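The Grusside workshop used to be a bakery, and the long tables still carry dents from the trays. These days they carry Plestosis, a knee-high home robot on two driven wheels that its builders are teaching to get from one room to another on its own. I went along expecting solder fumes. I got those – and a simulated apartment I could have watched all evening!

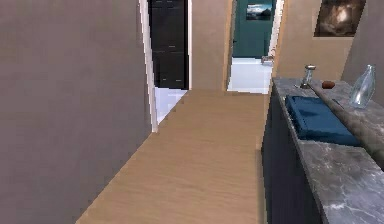 Plestosis learns its way around in software first, and the builders keep reworking the virtual home between runs. My favorite test is the walk up the corridor, with the long counter on the right and two doorways waiting at the far end. The wood floor gives way to a white one at the threshold, a lovely little puzzle for a program that has to decide what counts as floor.

Doorways get most of the attention. The team has logged over 100 attempts at them, and the real chassis, cut from leftover shelving, has been trimmed twice as a result.

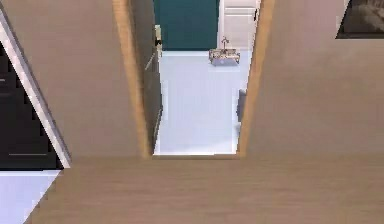 Simulation still: Grusside workshop

The motor board is a Likano, bought secondhand for $50, and it has already survived one backward battery. Everything else hangs off it with screw terminals, so a bad idea can be pulled out in minutes. I love that about this build.

Open rooms call for different habits. Out there the robot has to pick its own line between the furniture, and the builders argue happily over how wide a berth it should give a table leg.

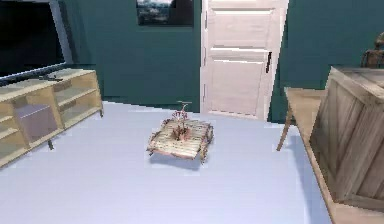

The current compromise is a cautious setting for the first lap and a bolder one after that. A bumper made of pipe insulation goes on in September, along with a quieter pair of wheels.

Last updated: Aug 2, 2019

Related stories
Hayat: a plotter built from scrap printers
Sharing a lathe without losing friends
First steps with wheel encoders

Contact us | Copyright 2019 | Back to top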